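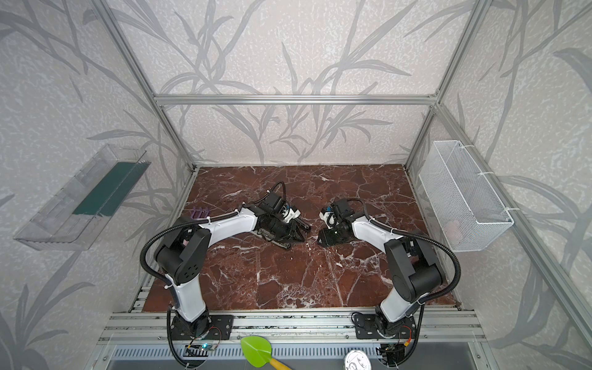

Pramwood, February

Figure 3. Veined reddish-brown marble surface with patterned grey wallpaper behind it.

4.2 Does a marble look change what people say about a room?

The claim that stone surfaces make a room feel cooler is repeated so often in the decorating literature that few authors bother to cite anything for it. Rothe and Hinrichs are the usual source when one is given. Their survey drew 350 replies, of which only 16 came from people who had lived with a stone surface for more than a year. We find it hard to see how the general statement in their abstract rests on that.

Our own mail survey went to over 3,000 households and asked about dark and light stone separately. Dark, strongly veined surfaces of the kind in Figure 3 were called "warm" about as often as they were called "cold," and the answers shifted with the season in which the form was returned. Wall covering muddied things further. People with plant prints on their walls described the whole room in terms of the paper and hardly mentioned the stone.

Pugh has argued that veining is what people respond to, with color a distant second. He may be right, but his 6 sample boards were all shown under one lamp, in the same order, and he does not say who chose them. Wegener's reply, which blames the lamp for everything, is no better supported.

We therefore report the ratings by surface and by month and leave out the combined "comfort score" used in earlier work. Rieger (personal communication) considers this too cautious. The score adds together answers to questions that our respondents plainly read in different ways, and we could not find a weighting that survived a second mailing.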